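Two-arm robot update, for the people who keep asking me at the shared shop what's going on in my corner. Grab a coffee, I got chatty 🧵

1/ Quick recap if you're new: two small arms, white links, black motors, side by side on one rail. I started in October with one arm and swore one was plenty. Then Forough Shahbazi let me try hers and, well, now I have two.

2/ Cable routing ate my whole first month. I wanted everything tucked in tight and neat, and every time the wrist turned all the way it yanked a connector loose. Now the purple cables get big floppy loops at the wrist and the elbow. Looks goofy, works great!

3/ (Pejman Tabrizi told me to do this on the first night. I have apologized to Pejman.)

4/ Both arms bolt to the same front rail, bases first, then the boards get wired up down below. If you copy this, leave yourself room to get a hex key in behind the second base. I didn't. I took that base off 3 times.

5/ The software is Grunder, a little control program Simin Daneshvar and I have been hacking on. It's up to 107 saved poses, and a good chunk of those have names like "almost" and "almost 2." I'll clean it up before I share it, I promise.

6/ What I'm after right now is both arms working in the same small patch of table without knocking elbows. One holds, the other comes in from its own side. Slow speed only for now (19 percent, I'm a chicken).

7/ Glasses are on my list too and wow, they're a pain. Skinny arms, odd shape, barely anything to grab, and they look completely different depending on which way the wrist is turned. If you've got a trick for thin stuff please send it my way!

8/ Couple of views of the table:

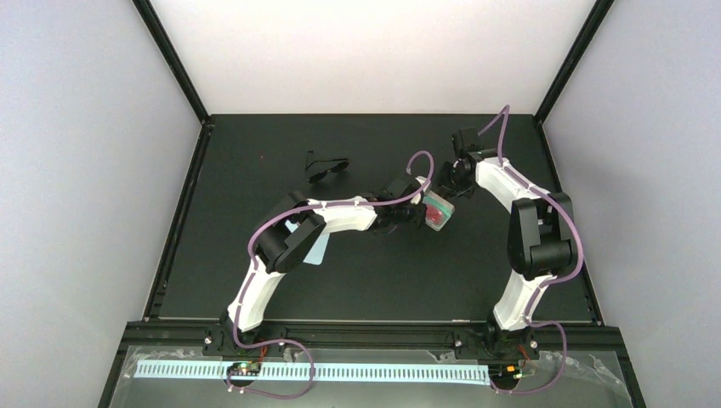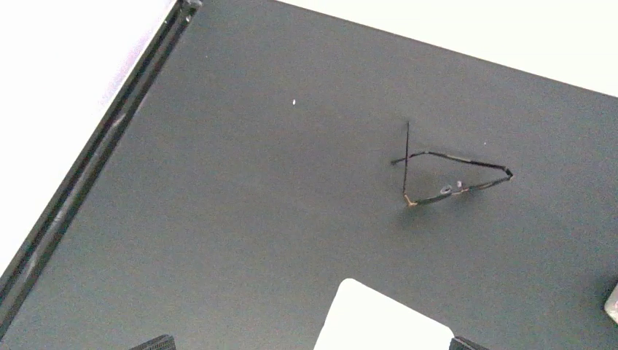
2 min read

9/ You can see in the first one how close the grippers get over the middle. Before I move the speed up I want a proper keep-out zone in Grunder, so each arm knows where the other one is and waits its turn.

10/ Also still undecided on fingertips. I like a bit of texture, but Shahab Tehrani swears by smooth silicone and keeps offering to cast me a set. Might take him up on it and run both.

11/ Next up is cleaning up the wiring under the bases and redoing my home pose, which is off by a hair on the right arm. Parts list is coming in a separate thread once I've added up the screws. Questions welcome, I'm around till 9 tonight!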